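Lisell Housing Office
10/28/23

Residents of Plemov and Zulau halls are reminded that the shared study tables are cleared at closing each evening. Personal items left on a table will be moved to the front desk.

Lisell Housing Office
Tea and sugar packets may be kept in the divided wooden organizers, one type to a row. Please stand packets upright so that labels can be read, and do not use the slots for pens, receipts or batteries.

Lisell Housing Office
Laptops are welcome at all tables. Cables should run toward the wall and stay clear of the walkway - we have had 2 trips on loose cords since January.

Lisell Housing Office
Phones and small devices turned in to the desk are held for 50 days. Owners will be asked to describe the item before it is released.

Lisell Housing Office
Organizers are not to be taken to private rooms. Replacements may be requested at the Fang Street desk, with a limit of 2 per floor. Requests should state the hall, the floor and the table number - incomplete forms will be returned to the sender.

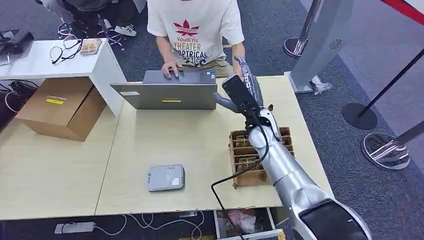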